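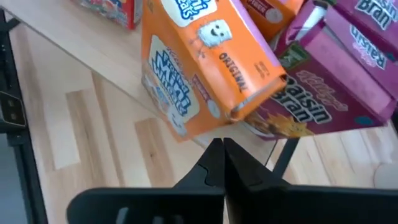
Casedwood Publishes Practice Guide for Robot Handling of Packaged Goods at the Bench

Guide sets common rules for marking, cabling, grip and record keeping in small robot work areas

HALÁS, October - Casedwood today released the first edition of its practice guide for small robot arms that pick, place and arrange packaged household goods. The guide is meant for laboratories, training centers and packaging firms that run one or two arms on a table in a room where people also work. It is available free of charge from the Casedwood publications desk.

The guide was written by the Casedwood working group on bench robotics, chaired by Gudrun Petersen. It draws on 2,331 written comments received during the public review period from operators, safety officers and equipment builders. Every comment received a written reply, and the replies are published as a separate annex.

"Large industrial cells have had clear rules for a long time," said Petersen. "A pair of arms on a tabletop has mostly been left to the judgment of whoever set it up. Many of those people have good judgment. They told us they would still like it written down, so that the next person to use the table works the same way."

What the guide covers

The guide has 9 chapters. The opening chapters deal with the work area: how arms are to be mounted, how the reach of each arm is to be drawn on a floor plan, and how the outer limit of the area is to be marked. Where an arm can reach past the table edge on a side open to foot traffic, that side must carry a marking visible from a standing position. Yellow-and-black tape is accepted for this purpose.

Cabling has a chapter of its own. Cables that move with an arm must be long enough for its full travel and must be checked at the start of each working day. Cables that lie on the floor must be listed in the site record together with the route they take. The review drew more comments on this chapter than on any other, and its wording was changed twice before the final text was agreed. 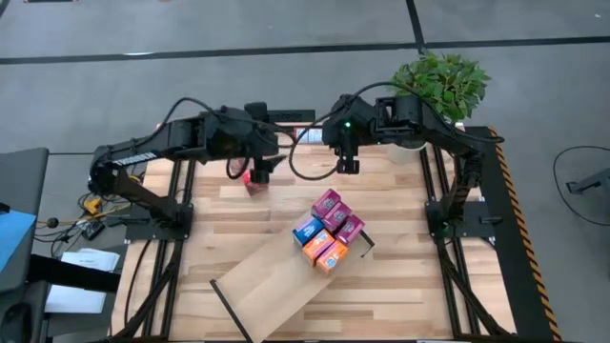 Two arms mounted on facing sides of a bench, with small product boxes grouped on a board between them.

A further chapter covers the goods themselves. Light cartons crease and lose their shape with repeated handling, and a carton that has changed shape may no longer be gripped the same way. The guide asks sites to set a handling limit for each type of package and to record the condition of every carton when it is taken out of use. For cartons made of thin board, the suggested limit is 200 grips. Sites may set a different figure if they keep test results to support it.

Packages that share a color or a brand family must be listed one by one, by product name. A general entry such as "cereal, small box" does not meet the guide.

Shared space between two arms

Where two arms can reach the same part of a table, the site must define that part as shared space and state which arm has priority. The rule applies whether the arms are run by a program or guided by a person. Before a session starts, the operator must confirm that the stop control can be reached without leaning over the table. Both arms must stop when either one is stopped.

The guide does not set a single top speed. Sites are asked to set their own limit from the weight of the arm, the goods in use and the distance to the nearest standing position, and to post that limit beside the stop control. A worksheet is included.

Trial use

A draft of the guide was used at the Lutia training center and at Doltar, a contract packaging firm, before publication. The two sites logged 3,000 supervised sessions between them. Their reports led the working group to shorten the daily checklist to a single page and to drop a proposed rule on floor coverings, which neither site could apply in a rented building.

Doltar has adopted the guide for all of its bench work. The Lutia training center will use it as course material for new operators.

Use of the guide

The guide is voluntary. It does not replace national law, the instructions of the equipment maker, or any standard that a site is already required to meet. Where two rules differ, the stricter one applies. Sites that wish to state that they follow the guide must complete the self-assessment form in the final chapter and keep it on file for inspection by clients or visitors.

Casedwood will hold an open briefing on the guide at its Halás office on Thursday at 10 a.m. Attendance is free, and places may be reserved through the publications desk. Proposals for the second edition may be sent to the working group at any time and should give the number of the paragraph concerned.

About Casedwood

Casedwood prepares guidance on the safe and orderly use of automated equipment in small workplaces. Its guides are drafted by working groups of users and builders and are open to public review before release.

Media contact: Publications Desk, Casedwood, Halás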